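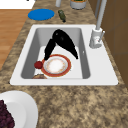

white sink, black gripper above a plate, granite countertop

Sketside Forums > Cameras and Lenses > Mirrorless bodies

Topic: Plutwood firmware 2.2, anyone else losing AF in live view?

shutterlag_joe
27 August 2019
Updated last night. Now single point AF hunts on anything low contrast. White walls, white sinks, my kid's t-shirt. Was fine on the old one. Tried two lenses, same thing. Anyone?

pinehollow
same here. Not just low contrast tho, I get it indoors with the kit zoom past 50mm. Goes in, out, in, then gives up with the red box. Serial starts with 371 if that matters

mdemchenko
Did you both reset the camera after the update? Full reset, not just the custom buttons. The menu layout changed and the old settings carry over weird.
Miroslava Demchenko

shutterlag_joe
yes. twice. no change

grainlover83
Mine's fine. 992 frames at a swim meet on the new firmware, maybe a handful soft and those were me. I think people update, go looking for problems and find them.

pinehollow
a swim meet is bright light and moving kids, thats continuous AF. We're talking about single. Different thing completely

grainlover83
Used single for the podium shots. Fine.

shutterlag_joe
Which lens?

grainlover83
the 83mm Asante, f/2

pinehollow
well there you go. f/2 prime vs a kit zoom that's f/6.3 at the long end. Of course it locks

ewasilewska
Can we slow down a sec. Release notes say AF priority now defaults to "focus" where it used to be "balanced". Page 22 of the new pdf. If it's on focus priority it won't fire until it's sure, so it feels like hunting. Set it back to balanced and see.

shutterlag_joe
ok didnt see that. where is it, old menu had it under the blue tab

ewasilewska
Purple tab now, third page. Called "Release / AF". Terrible name.
Elżbieta W.

pinehollow
Changed it. Better, not fixed. It fires now but half the shots are soft, so all it did was let me take blurry pictures faster

mdemchenko
Balanced always did that on slow zooms. Mine did it back in February on the first firmware and I just stopped noticing.

pinehollow
disagree. I have shots from spring, same room, same lamp, same lens, sharp. Will dig them out

tk_rural
Anyone tried rolling back? Fedstead sells the same body under their own name and their version lets you go back one. Ours says "not a valid file"

ewasilewska
Please don't put the Fedstead file on a Plutwood body. Somebody on here tried it and got a black screen, had to mail it in. Not covered.

tk_rural
wasnt going to. just asking

grainlover83
Still say clean the contacts first. Costs nothing. Pencil eraser, gently.

mdemchenko
NOT an eraser. Leaves crumbs and takes the plating off. Dry lint free cloth.

grainlover83
been doing it since film days, never lost a lens

shutterlag_joe
Update: balanced + turning off face detect fixed it for me, or close enough. Locks on the wall, locks on the shirt. Face detect seems to be grabbing focus even when theres no face around. pinehollow try that

pinehollow
face detect was already off. So no. Emailed support, got the auto reply. Will post when I hear somthing

ewasilewska
Send them a raw file with the first email or they'll just ask for one.

pinehollow
k, sending two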